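Finbarr Buckley has built email newsletters for shops since his twenties, and he does not trust the word "responsive." When I met him in Zamville in June 2018, he had a template open on his laptop and was shrinking the window with one finger.

"Watch the price," he said. At phone width, the price slid under the button and stayed there. "The sales page for this one says it was tested everywhere. Tested by whom?"

The template was sold by Eveck, a small marketplace that lists 816 of them. Buckley bought 34 out of his own pocket over the winter and sent each one to a shelf of old phones and office computers. By his count, 11 came through without a fault he would have to explain to a client.

I asked if that was a fair test. Some of those phones were pretty old.

"People read mail on old phones," he said. "A shop doesn't get to pick its customers' phones."

Alper Tatlı, who designs templates and sells them through Eveck, thinks Buckley is too hard on the trade. "A buyer pays less than the cost of a lunch," he told me. "Then he pulls out my table, pastes in a huge photo and writes to say it's broken. I can't test what he is going to do."

He has a point, though it doesn't explain the price under the button. Nobody had pasted anything into that one. 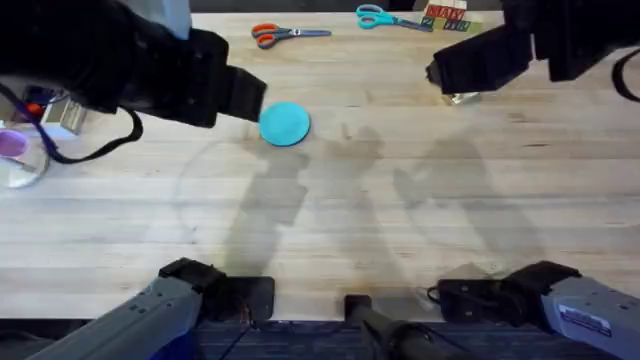
A turquoise disc on a wooden tabletop, near the tip of a black gripper.

The drag-and-drop builders get even less sympathy from Buckley. He spent a month with Jurkik, which promises a finished mailing in minutes, and exported the same plain layout twice. The second file came out longer than the first.

"Same text, same two columns," he said. "I asked support what the extra code was for. They sent me a link to the pricing page."

So what does he use? A single column, mostly, with one picture and a link. He keeps the file himself and changes it when something fails. Tatlı laughed when I passed this on. "Sure, and his clients all look the same," he said.

Buckley didn't argue much with that. "They look the same and people can read them," he said – and went back to shrinking the window.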